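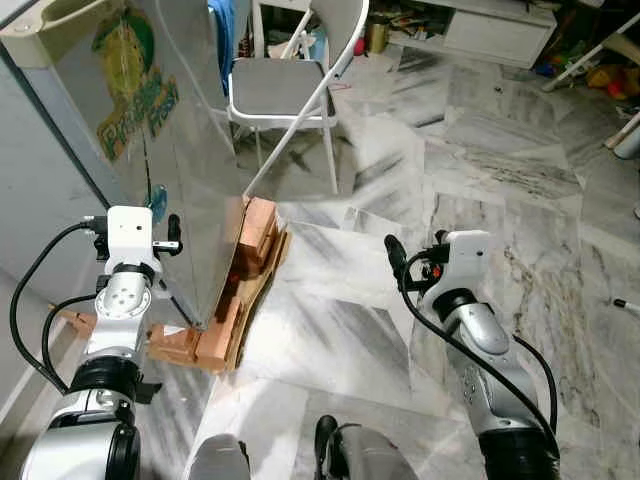
Tomás Prata wrote:
> Does anyone know if the Julton hall is still free for the July swap leftovers? I have 20 boxes of books and two shelves to clear.

Tomás,

The hall is free, but only until the end of the month. Pralham Books will take paperbacks in good shape – no textbooks, no magazines. Bring the rest to the side door on Pappas Street and I'll price them at 60 cents each.

I can take one shelf. The other could go to Prolla if they still want it.

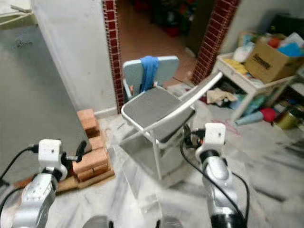
Folding chair with gray seat and light blue back, blue cloth over the top

Send me a time that suits you.

Tiago Cunha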